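Drying fruit in a small kitchen

May 21, 2022

I bought a dehydrator last August and have used it most weeks since. Lena Czarnecka asked me to write down what I do, and it's easier to put it here than to send it in five separate messages.

We live in a second-floor apartment in Munden with a narrow kitchen and one decent counter. The dehydrator takes up a third of that counter when it's running. It has five trays, a fan at the back and a dial. It hums. With the kitchen door shut I can't hear it from the bedroom, so I usually start it after supper and check it in the morning.

Before that I dried things in the oven with the door propped open on a wooden spoon. This works, but the oven won't go low enough and the kitchen gets very warm. Apples came out fine. Pears browned at the edges before the middles were done.

Apples

Still the easiest. I core them, leave the skin on and slice them as thin as I can manage with a knife. Thick slices stay chewy and thin ones go crisp, and we like both, so I don't worry if they're uneven. I used to dip them in lemon water to keep the color. I stopped at some point during the winter and the only difference I could see was that they were a bit more tan.

Bananas

They stick. Line the tray with parchment and turn them once, halfway through. Bartosz eats these faster than I can make them and I've given up trying to store any.

Plums

Plums take the longest of anything I've tried. The first batch I did whole, with the stones in, and after two nights they were still soft in the middle and I made them into jam. Now I cut them in half along the crease, twist, and pull out the stone. Then I push the skin side in with my thumbs so the half turns inside out and more of the flesh faces up. Cut side up on the tray, not touching each other.

I look for plums with some give when pressed lightly. Hard ones dry sour. Very ripe ones leak through the trays and you'll be scrubbing the bottom one for a while. The dark red kind we get from the Grabowska market stall dries to almost black and tastes a little like licorice to me, though not to Bartosz.

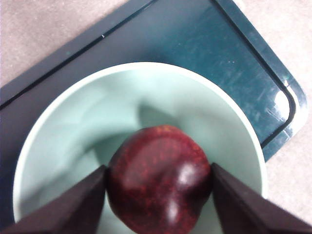

Storing it

Let everything cool all the way before it goes in a jar. I fill the jars two-thirds and shake them once a day for a week. If there's any fog on the inside of the glass, the fruit goes back on the trays for a few more hours. I lost one big jar of apricots to mold by skipping this.

The jars are plain canning jars. I write the fruit and the month on a strip of masking tape. They live in the hall closet next to the vacuum cleaner, where it's dark and fairly cool.

What I haven't figured out

Strawberries. They shrink to nothing and go leathery, and the flavor is good but it takes a whole flat to fill a small jar. Rhodri Prydderch says to puree them and dry the puree as a sheet. I tried it once and it cracked. I may have spread it too thin.

Also citrus. Orange slices look nice but the rind is bitter and I end up picking them apart for the centers. I have 47 of them in a tin if anyone local wants some for tea.

Next up is cherry tomatoes, if the balcony plants do anything this year.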